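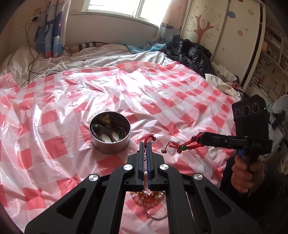 Figure 2. Hand-held grippers over strands of beads and a bangle on a checked plastic tablecloth, with a steel container to the left.

3.2 Small, flexible items

The grippers were put together in the shared workshop at Treltstead, using the linkage from the Kerkeck plans with the pivot spacing left unchanged. Most of our build time went into the fingers. Early sets printed at home were too stiff at the tips and pushed light objects away before closing on them.

Jewellery was chosen as the hardest group of household items. Beads roll, cords fold under their own weight, and a strand can be lifted from nearly any point along its length. Figure 2 shows blue pads on the fingers and a red braided cord with a small bell near its end. The glossy cloth also throws glare from the window, and we kept daylight as the main light source for this group.

We logged 214 attempts in the group and kept 113 after review. An attempt was dropped if the item left the cloth or if the finger tips were hidden at the moment of closing. Labels followed the Sorkov scheme, with cords and strands treated as one class.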